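旅の会 4月例会 議事メモ（歩く教会めぐりの件）

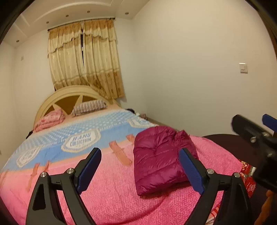

開始18時半。進行は前回と同じ。出席は名簿のとおり、遅れて来た人あり。

1．行き先
前回の続き。候補はジャモンロウ（Jamonlow）旧市街とイダスデン（Idasden）の港町。
・ジャモンロウ：修道院の回廊、坂の上の礼拝堂、古い鐘楼。見どころが近く、歩いて回れる。ただし石畳の坂がきつい。
・イダスデン：海沿いの巡礼路。景色はいいがバスの本数が少ない。礼拝堂は午前中しか開かないらしい。要確認。
カンドパルさん（Vikas Kandpal）から下見の報告。ジャモンロウの鐘楼は修復中、中には入れず。外からの見学は可。回廊のほうは静かでとてもよかったとのこと。柱頭の彫刻、時間をとって見たい。
挙手でジャモンロウに決定。イダスデンは秋にまた出す。

2．日程
3泊で組む。初日は移動と夕方の散歩だけ。2日目に修道院と礼拝堂、3日目は自由行動、希望者のみ郊外の水道橋跡。最終日は朝市を見て帰る。
3日目も団体で動きたいとの声あり、まとまらず。希望をとってから決めることにる。

3．宿
旧市街の宿ザサル（Zasar）か、駅前のパストル（Pastor）か。
ザサルは回廊まで歩いて5分、朝の鐘が聞こえる。階段のみ、荷物の大きい人はつらい。パストルはエレベーターあり、朝食つき、ただ夜は道路の音がする。
膝の悪い人もいるのでパストル優先で空きを聞く。とれなければザサルの1階。

4．礼拝堂の見学マナー
ミサの間は入らない。肩の出る服は避ける、帽子はとる。撮影は入口の掲示に従うこと。三脚は不可。
献金は各自で。会からまとめて出す案は見送り。

5．案内冊子
去年の冊子、地図が小さくて読めないとの苦情。今年は地図を見開きに。120部刷る。多いのではという意見もあったが、秋の説明会でも配るのでこのまま。
建物の年代、資料によってばらばら。修道院の案内所に問い合わせてから載せる。カンドパルさん担当。

6．その他
・水道橋跡までの道、雨のあとはぬかるむ。靴の注意を冊子に入れる。
・会費の未納の方、次回までにお願いしまします。
・次回の場所は同じ。時間は追って連絡。

20時過ぎ終了。宿の返事は来しだい回覧。

コメント（3）

さとう
途中で抜けたので助かります。水道橋の希望はいつまでに出せばいいですか。

坂道にがて
パストル賛成です！前に旧市街の宿で4階まで荷物を上げて、翌日ぜんぜん歩けませんでした……。

mikan
イダスデンの礼拝堂、夏は午後も開いていた気がします。古い記憶なので確認お願いします。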